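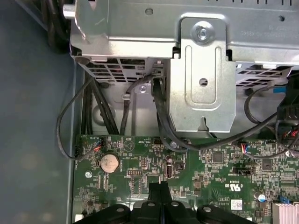
Photo 1. Station 4, interior of the demonstration computer, gripper at the lower edge of the board.

Hurnura Technical Center
Open Day Safety Inspection Checklist, Robot Demonstration Area
Date of inspection: 30 May 2019
Station: 4, Computer Assembly and Disassembly
Form issued by: Studov Safety Office
Result codes: S = satisfactory, C = satisfactory with comment, A = action required before opening, N/A = not applicable

Section 1. Visitor area

1.1 Barrier in place on all open sides of the station. S
1.2 Floor line visible and undamaged. C
Comment: The tape was renewed in April. One corner has lifted near the entrance from the Drimau corridor. Press down and check again at midday.
1.3 Aisle width kept clear for wheelchairs and strollers. S
1.4 Visitor limit posted. C
Comment: The limit for this station is 20 persons at one time. The sign is posted behind the barrier and is hard to read from the aisle. Move it to the front post.
1.5 Exit route free of display stands and coat racks. A
Comment: A display stand belonging to Station 3 extends into the exit route. To be moved before doors open. See Section 6.

Section 2. Robot and controls

2.1 Emergency stop within reach of the operator. S
2.2 Emergency stop tested with the arm moving. S
2.3 Second emergency stop at the visitor side, under cover. S
2.4 Reduced speed setting selected and locked. S
2.5 Bolts on gripper links checked for tightness. C
Comment: All bolts tight. Heads on the left link show slight wear. Use a new hex key at the next service.
2.6 Grip pads clean and firmly seated. S
2.7 Arm cables secured and clear of the work. S

Section 3. Demonstration computer

3.1 Unit disconnected from building power before the case is opened. S
3.2 Power cord removed and kept by the operator. S
3.3 Case held firmly to the table. S
3.4 Sheet-metal edges inspected. C
Comment: The bracket above the board has cut-outs along its top edge. Operators are to wear cut-resistant gloves when reaching under it. Visitors may not reach into the case at any time.
3.5 Internal cables clear of the gripper path. C
Comment: Numerous black cables come down from under the bracket to the board, and one crosses from the right in a wide curve. The operator is to check the cables by eye before each run and stop the arm if any cable is caught.
3.6 Coin-cell battery seated in its holder. S
3.7 Small loose parts removed from the table. S
Comment: The tray of spare screws is to be kept in the locked drawer while children are present.

Section 4. Processor handling

4.1 Operator wearing a grounded wrist strap. S
4.2 Socket retention frame fully open before the arm approaches. S
4.3 Processor held by its edges. C

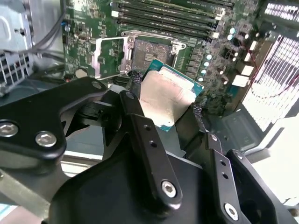
Photo 2. Item 4.3, processor held between the grip pads near the open socket.

Comment: The processor is tilted in the grip. The pads are at its upper left and right edges. The operator is to confirm the angle before any downward movement. If in doubt, return to the start position and repeat the pick.
4.4 Socket pins protected when the station is not in use. A
Comment: No cover was available at the time of inspection. Obtain one from the Ostrowski workshop before opening.
4.5 Lighting suitable for the operator. C
Comment: Strong light comes through the vent grille on one side of the case. Adjust the lamp so that it does not shine toward the operator or the visitors.

Section 5. Staffing and briefing

5.1 Trained operator present whenever the arm is powered. S
5.2 Second staff member assigned to the barrier. S
5.3 Safety briefing read aloud to each group. S
5.4 Hearing protection. N/A
5.5 Station log available at the control desk. S
Comment: Record each stop of the arm, including planned stops. The log from the previous open day had nearly 200 entries, several without a time.

Section 6. Actions required before opening

Item 1.5: Move the Station 3 display stand. Responsible: floor coordinator.
Item 4.4: Supply and fit the socket cover. Responsible: station operator.

The station may not be opened to visitors until both items have been initialed by the duty inspector. Items marked C do not prevent opening. Return the completed form to the Studov Safety Office at close of day.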